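Why does my wrist-view policy score lower when I remove near-featureless images from training?

5 min read

I am trying to reproduce a filtering result from the Claveo write-up and getting the opposite sign. I would like to know if the error is in my filter, my evaluation, or my reading of the method.

Setup: two arms over a black table, one camera at each wrist, behavior cloning with action chunks. The task is sorting produce into bins. The dataset is 1553 episodes of teleoperation, all with the same operator instructions. The policy takes the wrist images and joint positions and predicts the next 100 actions. There is no overhead view in this configuration. The encoder is pretrained and is fine-tuned at a lower learning rate than the rest.

The method as I understand it: compute a detail score for each wrist image (I use the variance of the Laplacian after masking out the fingers), drop every timestep under a threshold, and train on what remains. The stated reasoning is that a view with no usable texture carries no information about where the arm is, so the action label on that timestep is noise with respect to the image. Claveo reports higher placement success after the drop. The threshold is not given. I picked mine by looking at the histogram, which has two clear humps, and cutting in the valley between them.

With the filter, validation loss goes down. On the real arms, placement success also goes down, and the typical failure is that the arm moves to somewhere over the table and hovers. Without the filter it hovers much less. I have repeated this with three seeds and the ordering did not change.

Things already checked:

Finger mask is aligned on both wrists. The joint normalization statistics were recomputed after filtering. Camera exposure is fixed. Batch size and number of gradient steps are the same in both runs, so the filtered run sees each remaining timestep more often. I do not think that explains hovering but I have not ruled it out.

One wrist image from each side of the cut, the first kept and the second dropped:

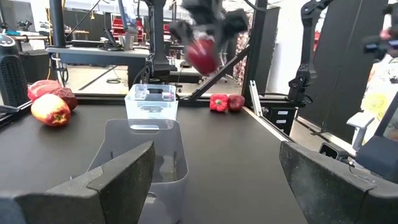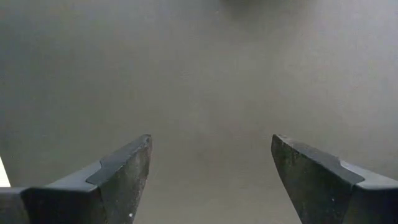

Harish Nambiar: Your filter is doing two things at once and you are only measuring one of them. Dropping a timestep from a list of independent samples is harmless if the label really is noise. You do not have independent samples. You predict chunks of 100 actions, so each timestep is the start of a chunk, and what matters is how your loader builds the chunk after the drop.

There are two common ways to get this wrong.

First case: the loader filters the arrays and then slices chunks. Every chunk that crosses a dropped stretch now joins two positions that were never adjacent. If the actions are absolute joint targets, the policy learns a jump. If they are deltas, the motion in the gap is gone and the sum of the chunk is too short. Short chunks at inference look like an arm that stops early and hovers.

Second case: the loader filters start indices only and slices from the full episode. The chunks are then correct, but the policy has never been asked to act from a low-detail view. At test time it will still meet those views, unless you have some way to keep the wrist from ever pointing at a plain surface. It is out of distribution there, and the hover follows. Validation loss does not show this if the validation set was filtered too. Was it? Your post does not say. If it was, the two losses are computed on different data and cannot be compared.

On the reasoning itself, "no information about where the arm is" holds for the image alone. Your policy also takes joint positions. A low-detail image together with joint positions can be a perfectly good input, and the label on that timestep can be learned. The original argument applies to an image-only policy, so check what Claveo used as input before treating this as a failed reproduction.

What I would run, in this order:

1. Print one chunk that starts just before a dropped stretch and compare it to the raw episode.
2. Evaluate both checkpoints on the same unfiltered validation set, and report loss separately for high-detail and low-detail timesteps.
3. Replace the drop with a loss weight of 0.3 on the low-detail timesteps. If success recovers, the coverage explanation is likely.
4. Train a third model with a random drop of the same size. This is the control you are missing. Without it you cannot attribute anything to the detail score.

Match epochs in one run and gradient steps in another. It is a cheap check.

Jayanthi Namboodiri: I agree with Harish on the control. One addition about the score.

Variance of the Laplacian measures sharpness as much as content. A fast wrist move gives blur, blur gives a low score, and the filter then removes a share of your fast transport motions along with the plain views. The remaining data is biased toward slow motion near objects. A policy trained on that may well move slowly or stop. Plot mean joint speed against score before choosing any threshold.

We had this on the Varma data. The cut removed 3782 timesteps from the set we inspected by hand, and 166 of those had objects plainly in view but smeared. That is a small share, but they were bunched in the transport phase, where there were few examples to begin with. We moved to a score computed on encoder features and kept the low-detail timesteps at reduced weight. I can't say which of the two changes helped, as they went in together.

A valley in the histogram is also weak grounds for a threshold. The two humps may only be two heights of the wrist.

Buterstead (asker): The validation set was filtered with the same threshold, so the loss comparison in my post is invalid. My loader is Harish's second case, start indices only. The chunk I printed matches the raw episode. Random-drop control is training now, weighted run after that.

Drorkance: same problem here, I just turned the filter off and it was fine. Try more data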